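Clerkudham Shared Workshop Forum
Projects > Automation and Drawing Machines
Topic: Whiteboard line plotter, marker grip and the first vertical stroke

Posted by usa_phromma
Member, Kumolholm bench group

I am submitting this report on the whiteboard line project for comment by other members. The purpose of the build is to have a small arm draw straight lines on the workshop whiteboard with an ordinary dry-erase marker. The arm, its controller and the drawing software were assembled at the Kumolholm bench between March and July. The present work concerns only the marker and the manner in which it is held.

The software sends each stroke as a list of 80 points. A full vertical stroke is planned to take 12 seconds. Earlier tests on paper, with the sheet taped flat to a table, gave acceptable lines. On the upright board the results have been less consistent, and the lower end of the stroke is the weakest part.
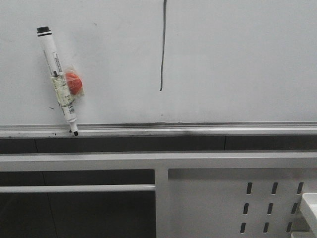

Marker at the tray, with the wrapped attachment on the barrel. The drawn line is near the center of the board.

The line wavers and then curves gently toward its lower end, where it tapers to a point. I attribute this to uneven pressure as the arm extends downward. I propose to reduce the speed of the final third of the stroke and to leave the grip as it is. Comments are requested before I change any settings.

Posted by ganine_bench
Moderator

Thank you for the report. Please state the firmware version and the motor current limit in your next post, as required by the posting rules for this section. Without the current limit it is difficult to say whether the arm is losing steps or the grip is giving way.

Posted by buppha_s
Member

I do not agree that speed is the cause. A line that narrows to a point suggests that the tip is leaving the surface. If the arm were only moving too fast, I would expect a faint line of fairly even width. My recommendation is to check whether the board and the arm base are parallel before any change is made in software. On my own plotter at home, a base that was out of square produced a very similar taper, and no speed setting removed it.

Buppha Suwannarat

Posted by usa_phromma

The firmware is the standard Wattanapong build, number 189, without modification. The current limit is set at 2000 milliamps for the shoulder joint. I will add the values for the other joints when I am next at the bench.

With regard to the base, it was squared to the board in May. I accept that it has not been measured again, and the bench has been moved once for floor cleaning.

Posted by t_wattanapong_fan
Member

May I raise the matter of the plastic wrap? Any soft material between the grip and the barrel will allow the marker to rotate under load. A printed collar with two set screws would be a better long-term arrangement. I have a drawing that fits most common barrels and can upload it to the files section.

Posted by buppha_s

A rigid collar has its own disadvantages. The board surface is not perfectly flat, and a holder with no give will press too hard in some places and skip in others. I would keep some compliance, preferably a light spring behind the marker. The collar should not be adopted until the base has been measured.

Posted by ganine_bench
Moderator

Both proposals may be tested, provided that only one item is changed at a time and the results are posted in this topic. Members using the board are also asked to wipe the marker tray at the end of each session. There are black stains along the front of it, and complaints have been received from the drawing class.

Posted by usa_phromma

Noted. I will measure the base first and repeat the same stroke with no other change. The collar drawing would still be welcome, and I would ask that the barrel diameter be marked on it in millimeters.

Posted by t_wattanapong_fan

Uploaded to the files section under "marker collar, version B." The diameter is on the second sheet.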